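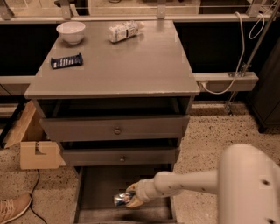

1/11
Room turnover and what the robot has changed for us so far. I supervise a housekeeping crew at Tralbridge, which rents furnished rooms to people on work contracts. Several of you asked, so I'm putting it all in one thread.

2/11
The job we gave it is the nightstand. Bowl, bottle, wrapper, can, whatever gets left on top or in the drawers. It picks things up one at a time with a two-finger gripper. A crushed can is a good test item: odd shape, thin metal, no two alike.

3/11
Drawers are where the time goes. A person checks a drawer with one hand while looking at something else. The robot needs the drawer open far enough to get the arm in and see the bottom. We have three-drawer stands in most rooms, so that adds up.

4/11
Nobody on the crew lost hours over this. There are seven of us and there were seven before. I know that isn't how it goes everywhere. Bríd Cronin asked for it in writing before training started, and she got it.

5/11
What did change is who does what. Chalerm Kongkaew used to clean rooms all day. Now he spends half his shift standing by with the robot, stepping in when it stalls, and writing down why. He says his back is better and his feet are worse.

6/11
The pay question came up fast. Watching a machine and logging faults is a different job from cleaning, and the old pay grade didn't cover it. It took until July to get a new grade - it should have been settled before the first shift.

7/11
We have 370 rooms. The robot works in 6 of them. When people hear "automation" they picture the whole building, and that is a long way off. Beds, bathrooms and floors are still done by hand.

8/11
Something I didn't expect: we had to agree on what counts as trash. A wrapper is easy. A bottle with a little water in it is not. Odair Bastos has done this work longer than any of us and he goes by how the rest of the room looks. Try writing that down as a rule.

9/11
So now there is a list. Anything with liquid in it, a person decides. Anything in a drawer that isn't plainly garbage gets set on top and left for a person. Dishes go back to the kitchen. The newer people on the crew use the list too, even in rooms where the robot never goes.

10/11
Complaints from the crew, as of this week: it's slow, the cables are a trip hazard, and you can't chat with a coworker while you're watching it. The cables are my problem and I'm working on them. The chatting one matters more than management thinks. Two people used to do a room together.

11/11
Kátia Barbosa starts on the standby rotation next, then Welington Frota. Everyone gets a turn before we decide if it's a fixed post or shared. I'd vote for shared. If you run a crew and have dealt with the pay grade side of this, please reply, I'd like to compare notes.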